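Speed limits with a plain rod tool: do we need a separate assessment?

Posted in: Cells, guarding and safe working

batano_rob
Friday, July 30, 2021
We run a small arm at our Aremcombe site with a straight rod in place of fingers. It pushes blocks about on a board, nothing heavy. Our site rule caps any arm at 50 mm/s when someone is inside the line, and it was written in May with the old gripper in mind. Do I need to redo the assessment for the rod, or can I add a note to the old one?

Setup is below. Board on the perforated table, bolts at the near edge, eight plastic blocks, rod pointing straight down.
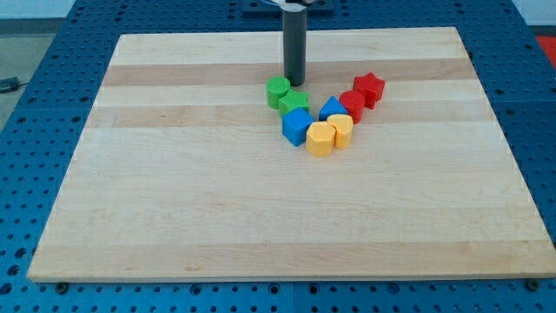
Rangi Donnelly reckons a note is not enough. A change of tool is a change of the application, and the assessment covers the whole application, tool and workpiece included. Do it again from the top. It took me 3 hours for a similar job at Hinds.

orkis_line2
Disagree with doing all of it again. The layout and the stops haven't changed. I'd redo the pages on contact and pinching and leave the rest, with a dated sheet on the front saying what was reviewed.

Rangi Donnelly
And who checks the old pages still hold? A narrow tip puts the same force on a smaller area. That alone can change your speed figure.

orkis_line2
Yes, and that's on the contact pages, which I said to redo.

K. Furukawa
Whichever you choose, measure the force at the tip. Don't carry over the gripper's number. We take 10 readings at each height and keep the worst.

batano_rob
Thanks all. I'll redo the contact section, take the readings and get Rangi to look over the rest. The cap stays at 50 until then.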